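Moving the garage to the garage

We moved eleven miles in October, from a rental in Ankrah to a house in Dolura, and I'd like to report that I threw out a lot of stuff first. I threw out a lamp. Everything else came along, including a box marked MISC that I had already moved twice without opening.

The moving company charged by weight. I have the receipt on the fridge because I think it's good for me to look at it. We own 1,923 pounds of things, before furniture. I can name maybe 300 pounds of them. The rest is, I assume, phone chargers.

My method for unpacking was going to be strict. One room at a time, every item gets a home, anything without a home gets donated. I lasted through the kitchen, where the waffle iron got a home, and then the second waffle iron got a home too.
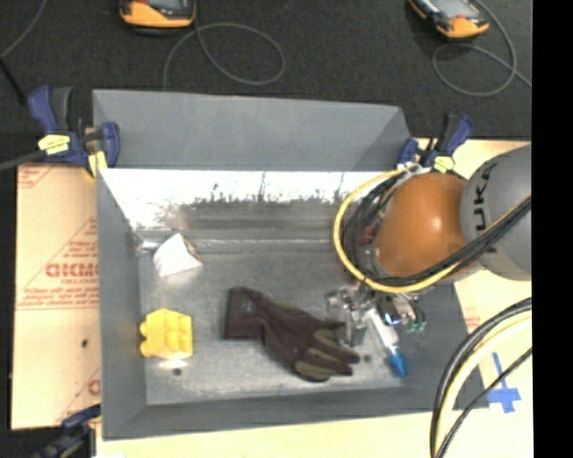

By the second week I had switched to a looser system, where anything I couldn't place in ten seconds went into a bin and the bin went along the wall. I'm running out of wall. My wife asked what the plan was for the bins and I said they were temporary, in the voice I used for the porch light at the last place, which stayed broken for six years.

The box marked MISC is still taped. I did pick it up and shake it, and it sounded like cutlery. We have been eating with the camping forks, so I suppose I should look into that this weekend, after I find the scissors.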